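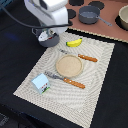
4. Demonstration Collection

4.1 Apparatus and workspace

All demonstrations were collected on the tabletop station at the Wandine laboratory. The arm is fixed beside a black work surface and carries a parallel gripper. A second surface, a little higher, holds the toy stovetop. The two surfaces were kept at the same relative height and offset for the whole collection, so a policy trained on one session could be evaluated in another without recalibrating the workspace frame.

The placemat serves as the main manipulation area. In the layout of Figure 3 it lies diagonally on the black surface and carries a round tan plate, two orange-handled utensils on either side of it, a toy banana and a small light-blue house-shaped block, with a saucepan and a bowl on the stovetop behind. We refer to this as the place-setting layout. It was chosen because the objects differ in how forgiving they are of a poor grasp. The banana tolerates a wide range of approach angles. The utensils lie nearly flush with the mat, and a descent a few millimetres too deep drives the fingertips into the weave and drags the mat along with the object. The house-shaped block is a distractor in every instruction except the last two.

We did not tape the mat down. Early trials with a fixed mat gave higher success rates but taught operators to press into the surface, a behaviour that transferred badly to the bare tabletop.

4.2 Two modes of demonstration

Each task was demonstrated in two modes. In the kinesthetic mode the arm is placed in gravity compensation and the operator guides it by the wrist, opening and closing the gripper with a foot pedal. In the remote mode the operator sits at a separate desk and drives the end effector through the Plavitz controller, a hand-held six-axis device whose displacement is mapped to a Cartesian velocity command. Joint positions, gripper aperture and camera streams were recorded at 20 Hz in both modes, and the same logging process was used for each.

The modes were not expected to give equivalent data. Guiding by hand gives the operator direct contact with the mechanism, and forces at the fingertip are felt through the arm, if faintly. It also puts the operator's forearm in view of the overhead camera for much of the trajectory. To remove this artifact we replayed every kinesthetic trajectory open loop, with the objects returned to their starting positions, and kept the images from the replay only. A replay in which the object was not acquired was discarded together with its source demonstration. Remote demonstrations needed no replay.

In the remote mode we found that the velocity scaling mattered more than any other setting. With the default scaling, operators overshot during the final descent and corrected upward, leaving a characteristic hook at the end of the approach. A policy trained on these trajectories reproduced the hook, including in cases where there was nothing to correct. We reduced the gain linearly over the last part of the descent, after which the hook largely disappeared. The change was made before the main collection began, and no pilot data are included in the results.

4.3 Operators

Three of the authors' colleagues, Hamdia Abera, Bilal Karam and Rawan Mansour, acted as operators. Abera had prior experience with kinesthetic teaching on a different arm; the other two had none with either mode. Each practised until they completed the plate task without intervention in five consecutive attempts. Practice took noticeably longer in the remote mode, and Karam asked for a second practice session before starting on the utensils.

Operators worked from a written card giving the instruction and the nominal layout. They were free to choose the grasp. This was deliberate – an earlier protocol had prescribed a grasp for each object, and the resulting policies failed as soon as an object was rotated away from its nominal pose. The cost of free choice is a multimodal action distribution, most evident for the utensils, which some operators gripped at the handle and others closer to the head. We return to this in Section 6.

4.4 Protocol

The task set contains 17 instructions. Most are of the form "move the banana onto the plate" or "put the utensil in the pan"; a smaller group requires two objects to be moved in a given order. The layout was perturbed before each demonstration by displacing every object on the mat by a random offset and rotation. The stovetop objects were moved less, within the reach limits of the arm at that height.

A demonstration began with the arm at its home pose and ended when the operator released the final object and withdrew the gripper clear of it. Pauses longer than two seconds were trimmed automatically. Shorter pauses were retained, as we found no reliable way to separate hesitation from the brief settling period that precedes a careful grasp.

Sessions were limited to 46 minutes including resets. Beyond this, remote trajectories grew visibly less smooth, and operators reported that they had stopped watching the side camera. Collection ran from June until the target number of demonstrations per instruction had been met in both modes.

4.5 Filtering and resulting dataset

Every demonstration was reviewed by Najwa Darwish, who took no part in the collection and judged it against the instruction text alone. A demonstration was rejected if the wrong object was moved, if the final object was not resting stably at the end, or if the mat had been shifted far enough to carry another object with it. The last criterion accounted for most rejections in the kinesthetic mode. In the remote mode the common failure was a utensil slipping from the fingers during the lift, after which the operator usually recovered. We retained recoveries in the training set and marked them with a flag, following the practice used in the Draretti experiments described in Section 2.

After filtering, 431 demonstrations remained. Kinesthetic demonstrations are shorter on average and follow more direct paths between grasp and release. Remote demonstrations show more variation in the approach phase and a tendency to translate first and rotate afterward, which we attribute to the difficulty of commanding both at once with the hand-held device. Neither property is necessarily a defect for imitation – the comparison in Section 5 trains the same network on each subset separately, and on their union, with the number of gradient steps held constant.

Figure 3. Place-setting layout on the tabletop station, with the gripper above a corner of the placemat and the toy stovetop behind.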